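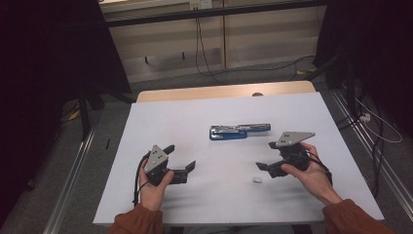
1/ Stapler day

Okay so the blue stapler is out on the white table, on its side, and I am finally going to talk about desk supplies like I promised in March. If you're only here for the soup posts, mute me until tonight!

2/ Background: I've been going through every drawer in the Drerville apartment before the move. The desk took me 2 evenings. TWO. It's one desk. I own 3000 paper clips, going by the boxes, and I have never once in my adult life needed a paper clip.

3/ The stapler is the thing I was sure I'd toss. I've had it since my job at Guston, where we stapled the packing slips by hand, and it has lived in a drawer with dead batteries and takeout menus ever since.

4/ But then I started pricing new ones and the nice heavy metal one at Podlow is 159. For a stapler! I closed the tab so fast. Blue guy stays.

5/ So, refilling. I don't know why I find this satisfying but I do. You open the top, slide the old bits out, drop a fresh strip in with the legs pointing down, close it, and try it on scrap paper before you trust it with anything important (ask me about my lease).

6/ Please check the size of your staples first. I bought a box years ago that was just slightly too wide and kept trying to force them in like they'd change their minds. They're going in the giveaway bag with a note on them.

7/ If yours jams a lot, look at the front end where the staple comes out. Mine usually has one bent little leg stuck in there. Tweezers, good light, and don't point it at your face while you do it, which I realize is a thing I should not have to type.

8/ Somebody asked how many sheets I'd put through it. The most I ever tried was a 70 page manual and it went very badly — the staple folded up like a spider and I ended up using a binder clip. Ten sheets is my comfort zone. Past that I get a clip.

9/ Wojciech Chmielewska replied that he just folds the corners of his papers together and tears a little notch. Wojciech. We talked about this.

10/ Things from the desk that are going: the hole punch that only does one hole, most of the paper clips, a tape dispenser with no tape, and almost all of the pens. I tested the pens on the back of an envelope while watching TV and it was a bloodbath.

11/ Staying: stapler, staples that fit, one pair of scissors, the good ruler, sticky notes in the ugly green because I have so many of them and they do stick.

12/ It's all going in a shallow Bogdan tray so I can see everything without digging. I had the deep kind before and whatever was on the bottom might as well have been in another state.

13/ Next up is the cable drawer and I'm scared of it. If anyone has a way of storing chargers that doesn't turn into a nest by the weekend, tell me, I'll try anything — I have rubber bands, zip bags and way too many of those little twist ties from bread.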